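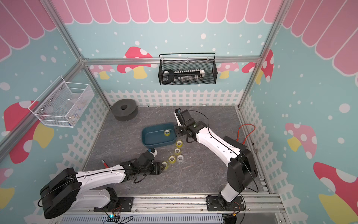
화장대 겨울 점검표 (네일이랑 립 제품 위주로, 제 코멘트도 같이 적었어요)

안녕하세요, 오랜만에 긴 글로 인사드려요. 올해도 어김없이 화장대를 통째로 뒤집었답니다. 8월에 한 번 하고 나서 겨울에 또 해야지, 또 해야지 하다가 이제야 앉았네요. 따뜻한 차 한 잔 옆에 두고 천천히 하시면 생각보다 즐거운 시간이에요. 저는 중간에 옛날 립스틱 발라 보느라 한참 딴짓을 했지만요!

점검일: 12/17/22
점검 대상: 네일 컬러, 베이스와 탑코트, 리무버, 립 제품, 브러시, 네일 램프
표시 방법: 괜찮음 / 지켜보기 / 버림

점검표 틀은 예전에 네일 수업을 들을 때 Olga Pereyra 선생님이 나눠 주신 종이를 바탕으로 했어요. 원래는 샵에서 쓰는 용도라 항목이 훨씬 많은데, 집에서 쓰기 좋게 14개 항목으로 줄였습니다. 선생님, 혹시 보고 계시면 제 멋대로 고친 거 용서해 주세요.

1부. 네일 제품

1. 병 입구와 뚜껑이 깨끗하게 닫히는가
결과: 지켜보기
코멘트: Tapia 컬러 두 병이 입구에 굳은 폴리시가 잔뜩 붙어서 뚜껑이 헛돌았어요. 화장솜에 리무버를 살짝 묻혀 닦아 주니 다시 꼭 닫히네요. 이런 건 바르고 나서 바로 닦으면 되는데, 손톱이 덜 마른 상태에서는 정말 아무것도 하기 싫잖아요.

2. 흔들지 않고 손바닥에서 굴렸을 때 층이 다시 섞이는가
결과: 괜찮음
코멘트: 펄이 많은 색은 오래 굴려야 해요. 색이 끝까지 안 섞이고 실처럼 늘어지면 미련 없이 보내 주세요. 저는 와인색 하나를 그렇게 보냈는데 아직도 조금 아쉬워요.

3. 냄새가 처음 샀을 때와 비슷한가
결과: 한 병 버림
코멘트: Boltlow 베이스코트에서 평소보다 코를 찌르는 냄새가 나더라고요. 산 지 꽤 된 제품이라 바로 정리했습니다.

4. 리무버가 열기구, 향초, 헤어드라이어와 떨어져 있는가
결과: 고침
코멘트: 부끄럽지만 향초 바로 옆에 있었어요. 아세톤이 들어간 리무버는 불이 잘 붙으니 이 항목만큼은 꼭, 꼭 봐 주세요. 지금은 욕실 밖 수납장 아래 칸에 세워 두었고요, 아이나 반려동물이 있는 댁은 잠기는 칸이면 더 좋겠지요.

5. 젤 네일 램프의 전선이 꺾이거나 벗겨진 곳은 없는가
결과: 괜찮음
코멘트: 전선을 본체에 둘둘 감아 보관하는 버릇이 있었는데 올해부터 느슨하게 묶어 둡니다. 램프 안쪽에 묻은 젤은 전원을 뽑고 닦으세요.

6. 파일과 버퍼가 닳거나 젖어 있지 않은가
결과: 버림
코멘트: 파일은 소모품이라고 생각하는 게 마음 편해요. 하나에 4,000원 하는 걸 아끼겠다고 닳은 파일로 손톱을 박박 밀면 끝이 다 갈라집니다. 가족끼리도 되도록 따로 쓰시고요.

7. 손톱 주변이 붉거나 가렵지 않은가
결과: 괜찮음
코멘트: 제품이 아니라 우리 손을 보는 항목이에요. 가려움이 있으면 새 제품은 잠시 쉬고, 계속되면 피부과에 가 보세요. 괜찮겠지 하고 덧바르다가 고생한 친구를 본 적이 있어서 저는 조심하는 편이에요.

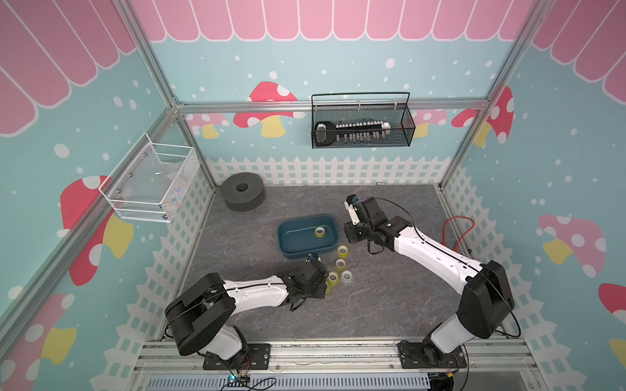

2부. 립 제품

8. 개봉한 날짜가 적혀 있는가
결과: 지켜보기
코멘트: 작은 스티커에 연도와 달만 적어 바닥에 붙여 두면 편해요. Prandent 매트 립은 글씨가 다 지워져서 기억을 더듬다가 결국 사진첩까지 뒤졌답니다.

9. 표면에 물방울이나 하얀 막, 점 같은 것이 생기지 않았는가
결과: 한 개 버림
코멘트: 773호 장밋빛 립스틱이요. 색은 아직도 제일 좋아하는데 표면에 점이 생겼어요. 윗부분만 깎아 내고 쓸까 고민도 했지만 입에 닿는 거니까 포기했습니다.

10. 액상 립의 솔이 뻣뻣해지거나 빠지지 않았는가
결과: 괜찮음
코멘트: Avmont 매트 리피는 솔이 참 튼튼해요. 다만 입구 안쪽에 내용물이 마르면 솔이 벌어지니까 한 번씩 닦아 주세요.

11. 친구와 함께 쓴 제품은 없는가
결과: 괜찮음
코멘트: 색을 보여 주고 싶을 때는 면봉에 덜어서 주면 서로 좋아요. 입술 포진이 있을 때 바른 제품은 아까워도 버리시는 게 맞고요.

3부. 도구와 보관

12. 브러시가 속까지 말라 있는가
결과: 지켜보기
코멘트: 겉은 보송한데 뿌리 쪽이 축축한 립 브러시가 하나 있었어요. 세워서 말리면 물이 손잡이 쪽으로 흘러 들어가니 저는 수건 위에 눕혀 둡니다. 겨울에는 하룻밤으로 부족할 때도 있더라고요.

13. 직사광선이나 난방기 가까이에 둔 제품은 없는가
결과: 고침
코멘트: 창가에 색깔별로 세워 두면 얼마나 예쁜지 몰라요. 그런데 연한 분홍이 누렇게 변한 걸 보고 마음을 접었어요. 서랍 속에 넣고 뚜껑 위에 색을 칠해 두면 찾기도 쉽습니다.

14. 버릴 제품을 하수구에 붓지 않고 따로 모았는가
결과: 괜찮음
코멘트: 남은 폴리시는 환기 잘 되는 곳에서 신문지에 덜어 완전히 말린 다음 버렸어요. 병을 어떻게 내놓는지는 동네마다 조금씩 다르니 사시는 곳 안내를 한 번 확인해 보세요.

다음 점검 때까지 지켜볼 것
Tapia 두 병의 뚜껑, Prandent 매트 립의 냄새, 뿌리가 덜 마르던 립 브러시. 브러시는 다시 말려 보고 그래도 눅눅하면 새로 사려고요. 립 브러시 오래 쓰시는 분들은 어떤 걸 쓰시는지 댓글로 좀 알려 주세요, 짧은 손잡이면 더 좋아요!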